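The Patient Art of Teaching a Robot to Hold a Bag

Murray Ruddock has been at it since eight in the morning, and by the time I arrive with two paper cups of coffee he barely looks up, though he does (to his great credit) say thank you. His hands are closed around a pair of small handles, and a few feet away a pair of robot arms does whatever his hands do, a hair's breadth behind.

The Nonosden workshop is a friendly, cluttered sort of place, and the work there is slower than you might imagine. Nothing gets programmed line by line. A person performs a chore through the arms, again and again, and the recordings become the lessons. Murray's share for January is 500 of them, and he keeps his tally in pencil on the back of an old calendar.

Bags, he tells me, are the hard part. A cup keeps its shape when you take hold of it, but a bag sags and folds and slides around, and what's inside it shifts about just when you think you have everything settled.
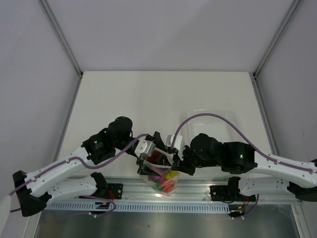

Two grippers meet at the neck of a clear plastic bag at the Nonosden workshop.

Divina Bautista, who trained Murray and most of the others, likes to stand behind new operators and say nothing at all for the first hour. "Everybody hurries," she says. "They want to show me they're good at it! But the robot learns your hurrying too, so I let them get bored first, and then we start."

I was allowed a turn after lunch, and I'd love to report a natural gift. My left hand kept wandering off on business of its own while I fussed with the right, and Divina, kind soul that she is, suggested I breathe out before closing the fingers. It helped a little. Murray finished his coffee, long since cold, and took back the handles.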